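Drying knitwear indoors without wrecking it

tharushi_h
Posted 5th November

Right, heating's on, windows are shut, and I've got a flat full of damp jumpers again. We've no garden and no tumble dryer (no room for one), so everything goes over rods or the backs of chairs. My problem is anything with ribbing. The cuffs and hems come out all wavy, and I've now got two cardigans that look like they belong to somebody with much longer arms than mine! What does everyone else do?

bainbridge_jo

Flat on a towel, every time. My mum did it, I do it, and I've got a lambswool one from before my kids were born that still fits. Roll it up in a dry towel first and kneel on it, you'd be amazed how much water comes out.

debs_sultana

Flat is lovely if you've got the floor space, Jo. I've got a cat and a hallway. I go over a rod, but a fat one, never wire, and I fold the thing over at the middle so the weight's shared between both sides. Never by the shoulders, you get those little horns.
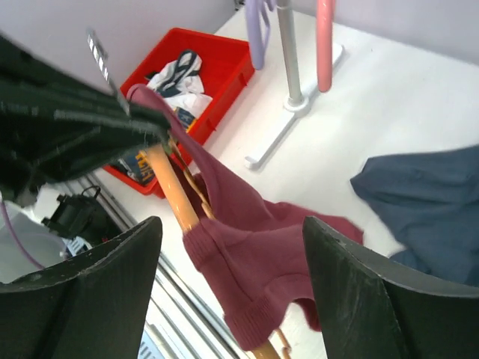 Things I'd check before blaming the rod

1. Spin speed. I had mine on the highest setting for years and wondered why my ribbing had gone. I use 500 for knits now.

2. Where the ribbed bits end up. If a ribbed band sits right on the rod, like on the maroon one there, I shuffle it along so it's the plain fabric taking the weight.

3. Dark colours next to pale ones. Maroon beside navy, fine. Maroon beside your white school shirts, no thank you.

fongchan_w

Disagree on the spin, sorry Debs. Low spin means it goes on the rod heavier, and the weight is what pulls it about. I do a short fast spin in a net bag and mine are fine.

debs_sultana

Yours are probably cotton though? Wool is a different animal (ha).

fongchan_w

Mostly cotton, ok. Fair.

isamu_h

Has anyone tried the Lureler drying rack? I'm looking at the one with the wide rails and it's more than I wanted to spend.

bainbridge_jo

Save your money and buy a bigger towel.

tharushi_h

Thanks all! Just folded the green cardigan over the middle as Debs said, and Jo's towel trick got loads out of it. I'll try a flat one at the weekend if I can keep people from walking on it. Isamu, if you do get the rack, let me know whether it fits behind a door?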